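Reading time: 2 min

September, workshop notebook, Vesmont bench

Came in a little before seven so I could write this down while it's quiet. Elvia Tapia asked me to keep notes on what the two-arm table is doing to our days as well as to our cycle times, and I've been putting it off because the cycle times are so much easier to write about!

Coffee service is still the task. The people on the Pacheco floor picked it themselves back when we asked what they'd hand over first, and I was surprised, I'd have guessed packing. But the morning crew goes through more than 700 cups in a month, and whoever stands nearest the machine ends up making them for everybody else (for years that was me).

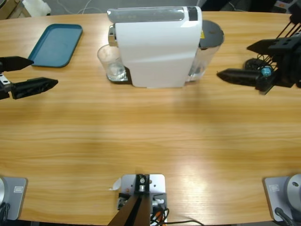 The other thing I keep turning over is the talking. Half of what I know about the Allemis line I learned waiting for a cup to fill, and I'd hate for us to lose that. Elvia thinks people will still gather, only with their hands free — she may well be right, she usually is about people. I'd like to keep the stools where they are and see.

Training hours are the sore spot. Two of the packers want to learn to run the arms and there's no slot for it on the schedule yet. Ask Clornum whether their course can be split into mornings.

Also to do: new labels for the spare fingers, and find the long hex key again.

Recent entries
Finger wear after 2,400 cycles
Who gets the late shift now?
Moving the Allemis bench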